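Plunda: a small collection of sorted blocks

Read me first

Hello, and thank you for downloading Plunda. It is a picture collection about sorting coloured blocks into bins, and it grew out of a much longer project called Marras, which tried to cover every kind of household tidying and got rather out of hand. Plunda is the part of Marras I was fondest of, so I have taken it out, given it a good brush down and put it in a folder of its own. If you only want blocks, you need never open Marras at all.

Last changed: 8 May 2021
Version: the second one (the first had the labels for two folders swapped, sorry)
Licence: free to use and share, with a mention of Plunda somewhere sensible

What is in the folder

There are 123 pictures altogether. Of these, 83 are in the folder called "main" and the remaining 40 are in "spare". The spare ones are perfectly good pictures, but they came from later afternoons when the light had changed, and I wanted to keep them apart so that anybody who minds about such things can leave them out. Each picture has a short text file beside it with the same name, and in it you will find the colours of the bins, the colours of the blocks, and a line or two of notes if I had anything to say that day (I often did).

The bins are ordinary plastic ones and the blocks are the plain sort that children build with. I had grand ideas at the start about using buttons, pasta shapes and all sorts, and there is still a tin of buttons on my shelf to prove it, but blocks turned out to be much kinder to work with. They sit where you put them, they don't roll under the radiator, and a person looking at a picture can say what colour they are without squinting.

The rule for sorting is simple enough on paper: each bin takes one colour of block, and the colour of the bin itself doesn't have to match. I thought long and hard about this. If every block always went into a bin of its own colour then the bin would give the game away, and the labels would hardly be worth writing. So in Plunda you will meet both sorts of pairing, matched and unmatched, quite often next to each other on the same table.

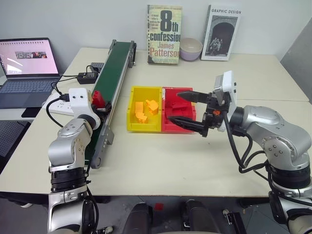
The text files call these "same" and "other". A red bin with red blocks in it is "same", and a yellow bin with orange blocks in it is "other", even though I know full well that yellow and orange are neighbours and that a few kind readers of the first version wrote to argue the point. I have kept to the strict reading. Yellow is yellow and orange is orange, and if you would like to lump them together you can do so very easily by changing one word in the colour list.

What else you will find on the table

The pictures were taken in a working room, and other things share it with the blocks. You will come across books, crockery, cables and the like. These are not labelled, apart from a general note that says "other things present". I did begin naming them all and gave up after 61 pictures, and the half-finished list is in the folder called "odds" in case it's of use to anyone. Please treat it as a friendly jotting and check anything you rely on.

How the labels were made

I wrote them by hand, over a great many cups of tea, and then read them all again a fortnight later with the pictures open beside me. Where I couldn't see into a bin properly I have written "not clear" and left it there. Blocks that lean or stand on end are counted like any others, and the way they are resting is only noted if it caught my eye.

Known troubles

Red on red is hard. Where red blocks lie in a red bin, the edges run into one another and you shouldn't trust a count, mine included. Orange shifts a good deal with the light and can look nearly red in "spare". One or two notes use the word "tub" where they mean "bin", left over from Marras.

Related collections

Pedilby covers folded cloths and tea towels, and Plada is cups and saucers. Both use the same layout of picture and text file, so anything you write for Plunda ought to open them too. Plada still needs its second reading, and I hope to get to it before the end of May.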